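Foro Merken › Conservación y almacén › Bombones envueltos en aluminio: blanqueo en cámara

Imprimir | Enviar por correo electrónico

15 de marzo de 2021, por busca_manteca

Tengo 2,000 unidades de bombón esférico en papel de aluminio, en cajas Flikari sin ventilación. Al sacarlas de la cámara a 12 °C aparece velo gris en la cobertura. El templado se comprobó en cada lote. ¿Grasa o azúcar?

tresgrados
Prueba de la gota: agua sobre la zona gris. Si el velo desaparece, es azúcar por condensación. Si el agua resbala y no cambia nada, es grasa. Sin ese dato lo demás es especular.

Lorente_78
Con salida directa a obrador yo diría azúcar. El aluminio retorcido no es un cierre hermético: el aire húmedo entra por los pliegues. 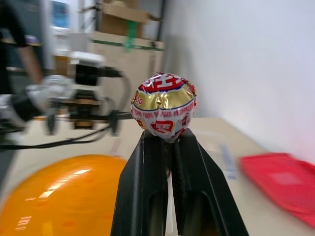

Y una vez dentro, el agua tarda mucho en salir. Caja cerrada hasta que el producto iguale la temperatura del local, mínimo doce horas, y humedad relativa por debajo del 55 %.

molde_frio
No estoy de acuerdo. Con relleno de avellana la migración de grasa aparece igual, aunque la humedad esté controlada. En octubre perdí 101 piezas con el higrómetro clavado en 50 %.

Lorente_78
¿A qué temperatura guardabas? Por encima de 20 °C la migración se acelera y el envoltorio no interviene.

molde_frio
A 21. Admito el dato, pero a 12 también ocurre, solo que más despacio.

busca_manteca
Hecha la gota en seis piezas: el velo se va en cinco. La sexta no cambia. El registrador Busasetti marca 78 % de humedad junto a la puerta.

tresgrados
Azúcar, entonces. La sexta ábrela y mira el espesor de la cobertura.

Este sitio utiliza cookies propias y de terceros. Aceptar | Configurar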